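The Plirkport Runs

By February the arm at Plirkport had done the job 969 times and had never touched a real part. Each run started at the same table, in the same room, with the shelves behind it. Only the floor, the light and the friction numbers changed. I wrote down the settings and pressed go. 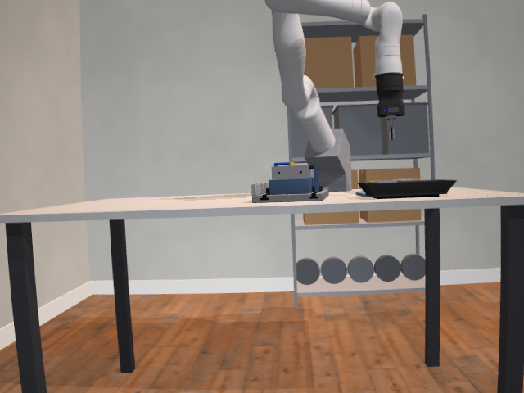
Zieliński said that changing the friction by hand was cheating, and that the model should pick its own range. I said the method was the method. We had agreed on 1000 runs before anyone looked at the scores.

Dronon, the older planner, had finished 304 of its runs. Drivau, the new one, had finished 765. I didn't trust the gap. I went back to the overhead views and checked where the arm stopped after each move, and whether a stop over the tray had been scored as a pick.

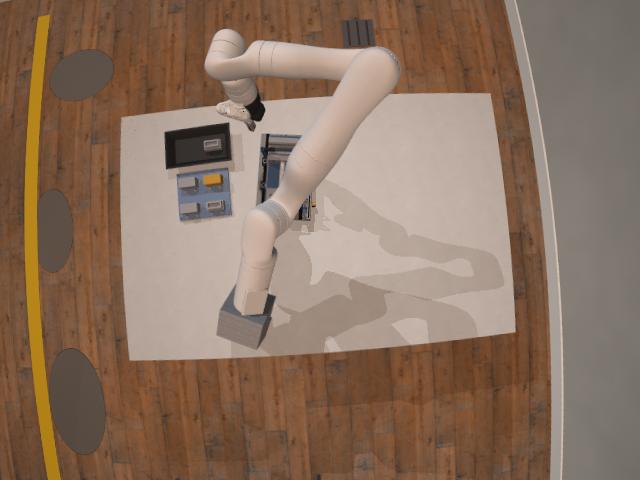
Overhead view, arm across the mat.

It had, in a few of the early ones. I took those out and wrote the reason in the log. The gap got smaller and stayed a gap. Zieliński read the log standing up, with his coat on, and asked for the front view too.
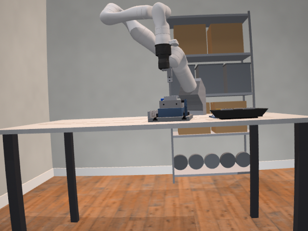
Front view, gripper above the assembly.

We watched it twice. Then he took off his coat, sat down at the other desk and loaded the next run.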